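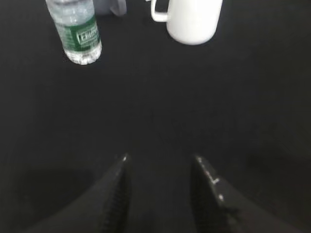
A gripper at the demonstration table, with a water bottle and a mug set out along the far side.

Open afternoon at the Vedley workshop

The Jiswood group held its open afternoon in December at the Vedley workshop, and 35 readers of this newsletter signed up. Doors opened at 1 p.m. The first talk was short, and most of the time went to the table, where a pair of robot arms was picking up drinks bottles and mugs and setting them down again.

The project is called Hindia. Its aim is to teach a pair of arms to handle ordinary kitchen items without a separate program for each one. A mug has a handle that can face any direction. A soda bottle is tall and tips over if it is pushed too high up. The people who run Hindia chose these things for that reason, and also because they can be bought at any grocery store. 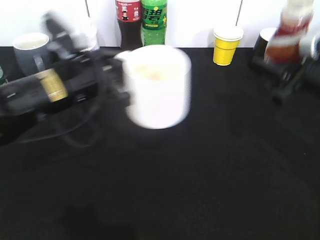 Each round at the table lasted 8 minutes. The items were put back along the rear edge, the arms went to their start position, and the next round began. Visitors stood behind a line on the floor, 2 yards from the table. A few of them asked to change the order of the items between rounds, and this was allowed.

Most questions were about speed. The arms can move faster than they did during the visit, but the limit is set low when guests are in the room. Other people wanted to know what happens with a full bottle compared with an empty one. We were told that weight matters less than grip height, and that the group keeps notes on both.

There is a small camera near each gripper. It gives a close view of whatever is between the fingers, and that view often shows more than the one from the side of the table. Labels and shiny plastic can still cause trouble, as can anything that moves quickly past the lens.
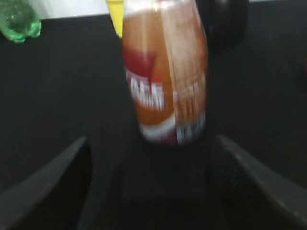

What comes next

Maksymiv, the firm that makes the fingers for Hindia, is preparing a new set with a softer inner face. The group plans to try them on paper cups first, then on mugs. Glass will come later.
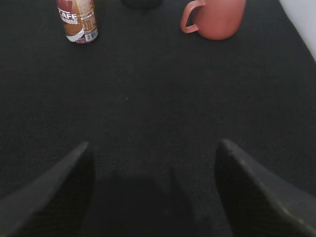 The dark cover on the table will stay. It cuts down on glare and makes the items easier to pick out. The group would like a larger table, but the room in Vedley does not have space for one.

A second open afternoon is planned for spring, with 40 places. Readers who missed this one will be offered places first. Sign-up will be through the newsletter, and children are welcome with an adult. Parking is behind the building, and the side entrance has a ramp.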